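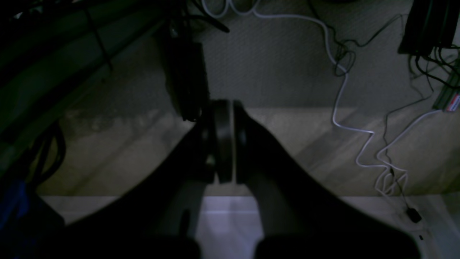 Third week with the Skikex wrist camera kit, and I have enough hours on it to write up what works. The short version is that I'm keeping it, with two reservations about the mount and one about the software.

The kit comes from Skemilley and consists of a small camera, a two-piece clamp, a cable and a license for their recorder. Milagros Gatchalian had an earlier revision on her arm and warned me that the clamp screws were soft. They still are. I rounded one off on the first evening and replaced the set with ordinary socket heads from the parts drawer. Same thread, no other changes needed.

Field of view is the main selling point, and it is wide. Both fingers stay in view, along with a good deal of whatever is behind them. My test area is the corner under the desk, which has poor light, a pale wall, a wood floor and more loose cable than I would like. I picked it for that. Cable pickup is what I want the arm to do, and a clean bench tells you very little about it.

Exposure is where I spent most of my time. The default metering averages the whole picture, so a bright white surface on the floor pulls everything else down. The fingers go nearly black and the underside of the desk is close to unreadable. A white cable against beige comes through fine at these settings. Black cable against dark furniture does not. Locking exposure manually helped, and so did the metering mask added in the May firmware, which lets you exclude the lower part of the picture. The mask does not survive a power cycle. I now load it from a startup script.

Frame rate: I ran at 30 for nearly everything. The camera will do 90 at reduced resolution, but in a dim corner the shorter exposure costs more than the extra frames are worth. If your bench is well lit you may come to a different conclusion.

The recorder software is plain and mostly stable. I got one crash in 54 recordings, when I unplugged the camera before stopping the session. The file was recoverable. Timestamps against the joint log were good enough that I stopped checking them. What I don't like is that the recorder insists on splitting files at 600 seconds and there is no setting for it. Arnel Manalastas wrote a small script that joins them again – ask him for it before writing your own, he has already handled the overlap.

Mount stiffness is acceptable. There is a slight wobble on fast stops, visible mostly in the far background. A strip of thin rubber under the clamp reduced it.

Still to do: a proper calibration with the mask on, and a longer cable, as the supplied one goes tight when the wrist is fully rotated. Skemilley's support says a longer one is coming. No date given.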